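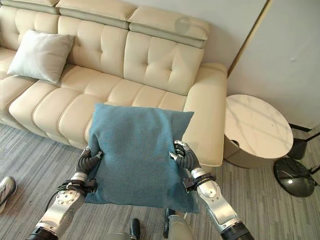

Progress report, lounge furnishing, Mansilla residence
19 September 2019

Hi all - good news first: the lounge is nearly there! The big cream leather sofa is in, the marble-patterned side table has its spot next to it, and I'm very happy with both. Of the 40 cushions and throws your grant covers, 21 have come from Skemico and 11 more are promised for next week. I've been playing with colors on the sofa (my favorite part of the job) and the pale ones look lovely but a bit shy.
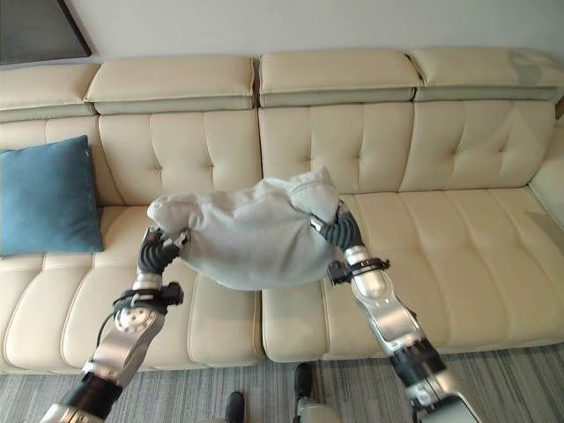

Light grey pillow at the sofa, lounge.

The teal has a nice felt-like feel and wakes the whole room up, so I'd like more of it in the last order.

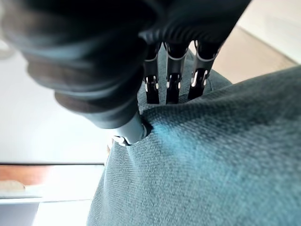
Fabrics and what's left

Still to come are the last throws and the Mokik lamps, due in December. I'm keeping to soft, fuzzy grays for the throws - they sit well with the darker teal and people do like to curl up in them.

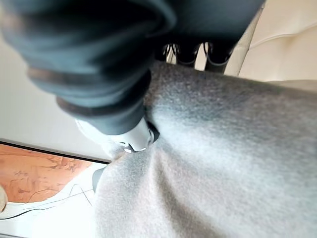

Fermín Bustos would prefer covers that unzip for washing, and asks that we check this with Skemico before ordering the final nine.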